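Robots and Automation > Visits, Fairs and Open Days
Topic: Open day at Fidstead, the pen assembly demonstration

zsolt_b
Good evening to all. In April I visited the open day at Fidstead and I promised in the other topic to write how it was. I apologize in advance for my English, I write slowly but I try to be exact.

The main hall had the usual things, two palletizing cells and a long line for coffee. The interesting part was upstairs, where Kinga Vincze presented the work on small assembly. Two arms from Sarken put together a ballpoint pen: refill into the barrel, then front section, then cap. The talk took 78 minutes with the questions. The arms are taught from recordings of people who do the same task by hand, at home, with a camera on the head.

My impression was good but mixed. When the refill was placed in the tray, the arms succeeded almost every time. When a visitor put it down at an angle, they became very careful and sometimes stopped completely.

gantry_moth
Thanks for writing it up. I was there in the morning and I'm less impressed than you. A bowl feeder and a cam press will assemble pens all day long and never need a single recording. Why show the one product that was solved before I was born?

zsolt_b
I understand the objection, and a man from Juhász asked nearly the same. Ms. Vincze answered that the pen is chosen for the reason that everybody in the audience can judge it. You know in your own fingers how it should feel when the thread catches. With a gearbox part the visitors would only nod.

I find this a fair answer. Whether it is a good business, I cannot say.

lowpayload
gantry_moth, you're comparing it with a machine that makes one pen. Change the barrel diameter and your feeder needs new tooling. The point is the changeover, surely?

gantry_moth
Sure, and how long was the changeover? I asked and got "it depends on the product." When I hear that at a fair I put my wallet back.

zsolt_b
Here I must correct a little. In the afternoon session they gave a number: 173 recordings for a new pen type before the arms tried it the first time. It is possible they did not say this in the morning. How many hours of computing come after, they did not say to us either.

Estus_user
We run two Estus grippers on connectors and I'd love to know what the fingers were like. Hard jaws? Something soft over them?

zsolt_b
Soft pads, gray, changed once during my visit. Fermín Zúñiga, who takes care of the hardware, let us touch a used one. It was already polished at the corner where it holds the refill. He told us the pads are his biggest worry, more than the software. I asked him how many cycles for one pad and he said he would prefer not to guess in front of customers. I respected that.

lowpayload
Did they show any of the human recordings, or only talk about them? That's the bit I would have gone for. I always wonder how tidy those are.

zsolt_b
They showed them on the big screen, and afterwards Mr. Zúñiga sent stills to those who left an address. I attach two. Both have the pen in the right hand and a small part in the left.
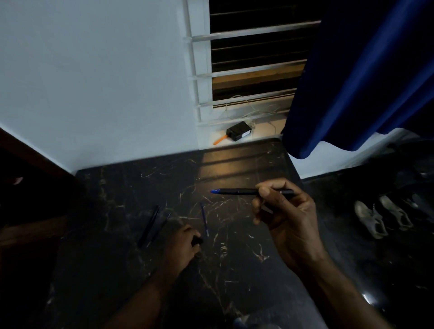
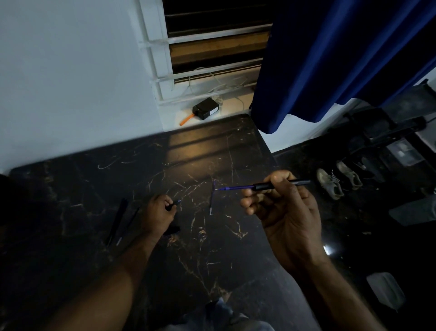 What I took from this part of the talk is how differently the two hands work. A person does not think about the left hand, it simply keeps the small part until it is needed. The arms in the demonstration put every part back in the tray between steps, and there a lot of time was lost. Ms. Vincze said that holding one part while the other arm works is planned as the next step.

gantry_moth
OK, that I'll give them. Putting everything back in the tray was the slowest thing I saw all day and I assumed it was a safety rule.

I still wouldn't buy it for pens.

lowpayload
I don't think they want to sell it to you for pens.

Estus_user
zsolt_b, one more if you don't mind. Did the pads leave marks on the barrels? We have this trouble with glossy housings and our customer sends them back.

zsolt_b
I looked at one finished pen and saw nothing, but it was a matte barrel, so for your case this proves little. I have the address of Mr. Zúñiga and I will write to him this week. If he answers about glossy parts I will put it in this topic.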